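February 12, 2022
Notebook, chores bench (table clearing)
Entry by Fongchan Kaewmanee. Copy to Ebuka, Rasha.

Carried on from the October list. The question is the same one Wolbridge put to us: which parts of clearing a table can go to a machine now, which need another year of work, and which we should stop quoting for. I am keeping to small goods only. Dishes and cutlery are in Rasha's notebook.

Task as written: loose items on the table go into the bowl or get grouped on one side. No sorting by type. An item counts as done when it is released and stays where it was put. Dropped and picked up again counts as a retry. Knocked off the table counts as a fail, whatever happens next.

Target set with Jong-dae: 200 demonstrations for this layout before anyone trains on it. He wanted 700. I would take the smaller set with more changes in layout between runs. The last big set was mostly the same sponge from the same side, and the policy learned that side. 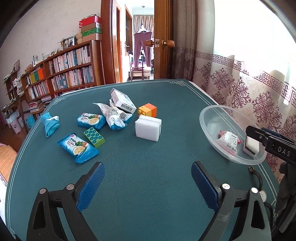
Bench layout, jaws open. Sponges and two-color block at center, packets to the left, bowl to the right.

Notes by item type.

Sponge blocks. Easy to hold, hard to separate. Two standing face to face read as one object to the detector, and the grasp it proposes spans both. By hand you slide one off with a finger and never think about it. With two flat pads the options are to take both or come in from the end. Coming in from the end works on paper if there is clearance to the next item. Ebuka suggests a nudge primitive before the grasp. Agreed, but it has to be a separate step with its own check, or we will not know which half failed.

Toy blocks. Rigid, square, good contact on the pads. I have no worries about these beyond orientation. If the studs end up under a pad the contact area drops and the block can rotate. Prefer the plain faces. The flat green one with the dots is low to the table, so approach height matters more than jaw width.

Snack packets. This is where the time goes. A sealed packet lying flat gives the jaws almost nothing to close on. Crumpled ones are easier to catch and harder to predict. Closing force is also a problem: enough to hold the film is close to enough to break what is inside, and for crackers the customer will care. Current setting is 13 on the Drenus controller scale. Rasha thinks this is high. I would like a number from a crush test before changing it, so I have asked I-seul to run one on the same brand of cracker.

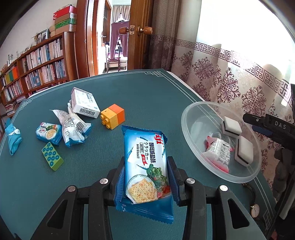
Upright is the orientation I want at release, with the crimped end down. The bowl is shallow compared to a packet, and one laid across the rim will tip out when the next item lands. The release height should be set from the lowest edge of the packet. At present the code uses the jaw position and assumes a fixed offset, and that assumption holds for sponges only. Jong-dae to fix.

Carton. Light, lying at a tilt on top of other things. Must be moved first or it goes wherever it likes when the packets under it are pulled. The planner has no concept of "on top of" at the moment. We have been getting around this by having the operator choose the order, so the demonstrations contain the right answer but the label does not. Add a field for it.

Cloth. Not attempted with the autonomous arm. By hand-held tool it is trivial, pinch anywhere and lift. Grouping it is fine. Folding it again is out of scope and should stay out of the Wolbridge quote.

Clear bowl. Depth is poor on transparent plastic, as expected. The pale rim gives something to fit to. Marar sent their opaque tray as a substitute, and I have left it on the shelf. People own clear bowls.

Where that leaves the quote:
Rigid blocks, ready.
Single sponges, ready. Paired sponges, after the nudge step.
Packets, slow, and only with a person checking. I would not promise more than that this year.
Stacked or leaning items, no.
Cloth, move only.

Brivetano claims full table clearing in their brochure. Their clip shows rigid cups, well spaced, on a bare surface. Jong-dae has asked them for a run with film packaging. No reply yet.

Open items
1. Crush test, I-seul.
2. Release offset from lowest edge, Jong-dae.
3. "Supported by" field in the label sheet, me.
4. Nudge primitive with separate success check, Ebuka.
5. Pad wear. The ridges matter for film more than I had assumed. Start logging pad changes.

Next entry when the crush numbers are in.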